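Update for Flora – September, Nernach savings & investing program

Quick one, sorry it's late. Full numbers go in the spreadsheet, same tab as last time.

**Where we are**

- 2959 households signed up across Daren and Drusness. Target was lower, so fine.
- 795 have finished the risk questionnaire. Slower than I wanted. Page 2 loses people – they see "time horizon" and close the tab. Rewriting it in plain words.
- Bond fund module is live. Retirement module isn't, still waiting on the tax wording from Dzene.

**What went wrong**

The drop in stocks over the summer. Lots of calls, most asking wether to sell everything. We don't give advice, we can't, but the call script had nothing on falling markets. Lorcan wrote a new one page version in a hurry. Covers emergency cash, fees, why a fund mix matters. Please read before it goes to print.

Also 7 sessions cancelled in Drusness, room trouble. Five rebooked. Other two moved online.

**Money**

Under on travel, over on printing. Would like to move $400 from one to the other – need your ok in writing, an email is fine. Nothing else to flag untill the year-end review.

**Next**

- Questionnaire rewrite, page 2 first
- Dzene wording, chasing again
- Follow-up survey for the spring group (short, ten minutes tops)
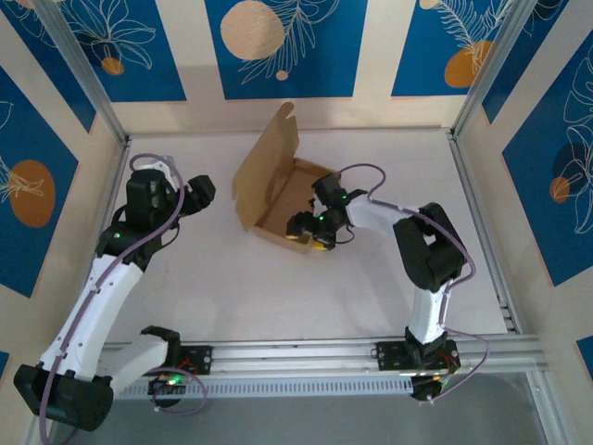
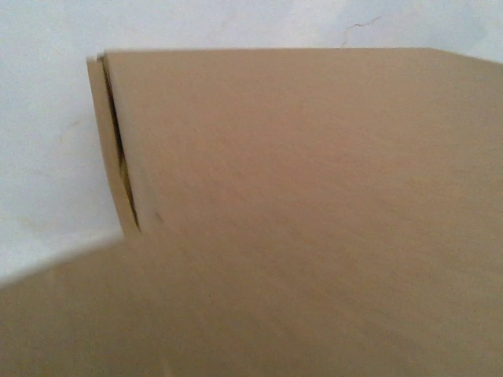
Survey questions are drafted but not tested. I'd like to ask people if they changed their monthly amount after the drop, and by how much. Flora, if your side has standard wording for that, send it over and we'll use yours.

Lorcan Nic Aodha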